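Sodholm Community Choir
Minutes of the November general meeting

Held in the upstairs room at the Torura Hall, starting at 7.10 pm to let everyone find a park.

Present: 22 members, with Solange Sales in the chair and Jucélia Marinho taking these notes. Apologies from most of the altos, who had a clash with the school concert and sent their love.

Last meeting's minutes were read and accepted, once the spelling of Skunard had been put right in two places.

Solange welcomed our newest tenors very kindly and thanked all who sang at the Skunard Gardens afternoon, where the wind took half the sheet music and the second half of the program was sung mostly from memory. A lovely letter has come from the gardens asking us back in autumn, and it was agreed with great cheerfulness that we would go, with pegs.

Money. The balance stands at $1437 after hall hire. The piano tuner's bill of $109 was passed for payment. There was a good long talk about whether subs should stay at $40 a term, and several people spoke warmly on both sides. Left as they are until winter.

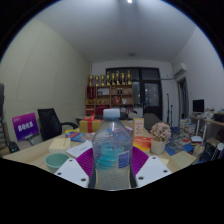 Christmas concert. The program is nearly settled, though the order of the last two carols was argued over for longer than the chair would have liked (she said so, laughing). Vieira Bakery has offered mince pies at cost and we accepted gratefully. Jucélia will ring them on Friday with numbers. Members are asked to wear black with a touch of colour, and the question of what counts as a touch was left to each singer's conscience.

Music library. The cupboard is in a sorry state and a number of the green folders are still out. Please look under beds and in the boots of cars! Solange will bring labels to the next rehearsal.

Other business. A request for more breaks between the warm-ups was noted. The sopranos would like the heater nearer to them, and the basses would not.

Meeting closed at 8.45 pm, followed by one run through the new descant.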